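Minutes of the Regular Meeting
Stusia Photographic Arts Society
2 November 2022

14 shares
3 comments

The meeting was called to order by the chair in the reading room of the Stusia building. A quorum was present. The minutes of the September meeting were approved as circulated, with one correction: the lender of the darkroom prints is to be listed as the El Idrissi Collection, and the word "Estate" is to be struck wherever it appears.

1. Winter exhibition

The exhibitions officer reported that the winter show of urban night photography will occupy the main gallery and the east corridor. Twelve artists had been invited and 11 have accepted. The remaining invitation was declined owing to a prior commitment, and the members agreed that it would not be reissued to another artist this season.

The members discussed the hanging plan. Large color prints will go on the long wall, with the smaller gelatin silver work in the corridor, where light levels can be held lower. A member asked that wall labels be set in a larger type than last year. The request was accepted.

It was moved and seconded that the framing contract be awarded to Stodine on the terms of its written quotation. The motion carried, with one abstention.

2. Loan from the El Idrissi Collection

The collection has agreed to lend a portfolio of street photographs printed in 1986. The lender requires that the prints travel flat, that they be unpacked only by staff, and that no print be shown without glazing. The draft loan agreement was read aloud. Members asked for clearer wording on who is responsible for the prints while they are in transit – the present text names both parties. The secretary will write to the lender before the agreement is signed.

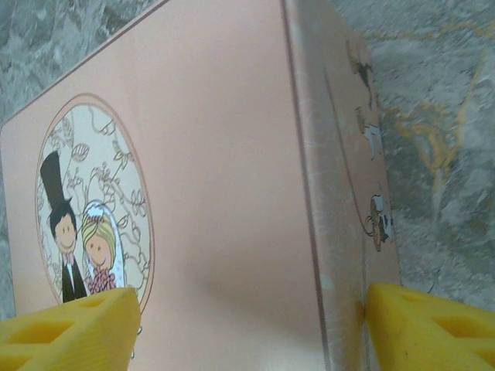 Will the borrowed portfolio be shown in full?
The prints will be shown in two groups, with the change made halfway through the exhibition.

3. Digital catalog

The archive officer reported that 902 negatives have now been scanned and entered in the Semix catalog. Captions are complete for the portrait series. The street series still lacks locations for many entries, and former members will be invited to help identify them. Public access to the catalog will remain closed until rights statements have been added to every record.

A proposal to charge a fee for reproduction requests was discussed at length. Opinion was divided, chiefly on the treatment of students, and the item was tabled until the next meeting.

4. Artist talks

Two talks are confirmed for the run of the exhibition. Admission will be free to members – guests will pay at the door. Seating is limited and places must be reserved in advance through the office.

5. Other business

The portfolio review will be held as usual. Applicants are to submit no more than 12 images each, with a short written statement.

There being no further business, the meeting was adjourned.

Respectfully submitted,
The Secretary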